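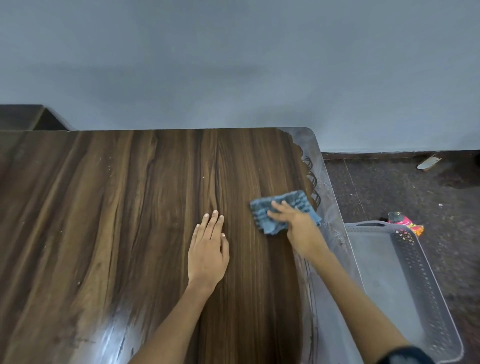
*One hand steadies, the other wipes: a tabletop gets its turn with the blue-gray cloth.*

## Robotics club learns to wipe a table

The Clasham robotics club spent the fall telling everyone it was going to build a robot that could do housework. It is now spring, and the club has done a great deal of housework.

The project is called Umali, after a name one of the ninth graders found scribbled inside a secondhand math book. The plan is for a two-armed robot to learn chores by studying people who already know how to do them. This assumed the club contained people who already knew how to do them. A few parents have written in to say they were surprised to learn of the assumption, and one asked whether the training could be extended to bathrooms.

Wiping a table was picked as the first chore in December, on the grounds that it would be easy and out of the way by winter break. Members record themselves doing it at home, from the wiper's point of view, and bring the clips in to be sorted and labeled. We have 259 clips. The rules fit on an index card and have been rewritten 14 times. The current version reads:

- Both hands in view before you start.
- One cloth. Fold it or bunch it, but don't switch halfway.
- Wipe the way you would if company was coming.
- No talking to the dog.

The third rule caused the most trouble. Early clips showed what the club now calls the courtesy wipe, a single pass through the middle of the table that leaves the corners to look after themselves. A robot trained on courtesy wipes will grow up to do courtesy wipes, and the club already has plenty of members who can do that.

Then there is the matter of what the other hand does. When you wipe a table, your spare hand generally goes flat on the surface and stays there, and you don't give it any thought. The first version of the labeling sheet had no box for it. Half the club argued that the resting hand was doing nothing and should be labeled "nothing." The other half argued that it was bracing, and went around leaning on things to prove it. We settled on "resting/bracing," a phrase that pleased no one and has been in use ever since.

Shiny tables are their own headache. Under a ceiling light, a glossy top gets a white patch of glare, and our software, which we have named Zulton so that we can be cross with it by name, takes the patch for a spill. Left to itself it would scrub a reflection until graduation. Small scratches and pale specks upset it too, though less. The seniors are working on a fix. For the time being there is a setting called "ignore the shiny part," and it ignores the shiny part along with a fair amount of the table.

Cloth is worse. A cloth is a different shape every time you look at it, and Zulton would like things to have a shape. In one week of testing it identified the cloth as a sleeve, a glove, a second and larger cloth, and once, with great confidence, a hand. The hand it identified as the table.

As for the robot, it has two arms, one of which works. On a good afternoon it can lower a folded cloth to the tabletop, push it forward, and pull it back. It did this 18 times in a row at the May open lab, to applause that started out sincere and got more thoughtful. On the next try it let go of the cloth and carried on wiping without it, and a number of the adults present said they had worked with people like that.

We had hoped to take Umali to the Oltamow Student Robotics Day this year in the household tasks division. Entry calls for a full table, wiped edge to edge, in 300 seconds. Our best run covers the near left quarter in that time and then waits for praise. We have entered the poster division instead. The poster is very clean.

Still, the club is bigger than it was in the fall, and the younger members have gotten good at the slow parts. They can tell you from a clip when a wipe begins (when the cloth touches down, after a long debate about whether it was when the hand moved) and when it's over (still under debate). Two of them have written a short guide to labeling that is better than the one the rest of us wrote, and it has been adopted, with some grumbling from the authors of the first.

**What we need over the summer:** more clips, particularly on round tables and anything with a plastic cover. Zulton has not seen many of those and will take it badly. Old cloths are welcome in any color. So is a motor for the right shoulder, if you happen to have one in the garage.

The lab is open through the last week of school, and any student may join without knowing how to program. Knowing how to wipe a table isn't required either, though we do ask that you be willing to learn. The next chore on the list is folding towels. Members have been told to start practicing at home.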